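From: Pavithra Kandasamy
Date: 2019-01-10
Subject: Re: [bimska-guild] Pilling on fleece after washing

On July's thread someone wrote:

> I've had 4 fleece throws pill badly after one winter of washing. Warm
> cycle, ordinary powder, tumble dryer on low. Is it the dryer or the
> fabric? And is there any point in shaving them?

Mostly the dryer, in my experience. Fleece pills where it rubs, and a full drum gives it plenty to rub against. I wash mine inside a cotton doona cover, cold, on the shortest cycle, and hang them over the airer in the laundry. No fabric softener. Towels go in a separate load, as the lint never comes out of dark colours.

Navy shows everything, so check the edges first. They wear before the middle does.
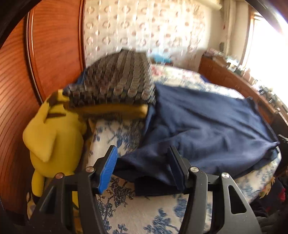
Charpentier wrote to me off-list that shaving is fine on the thicker double-sided sort but takes too much off the thin ones, and that a stiff brush does the job if you go in one direction only. I haven't tried the brush on anything newer than my old grey throw, which came up well enough.

I still have 17 metres of anti-pill fleece left from the Ladenetti order, charcoal and bottle green, 49 dollars for the lot plus postage. It can be picked up from my place if you're near Ballarat. Reply to me and not to the list, please.

Pavithra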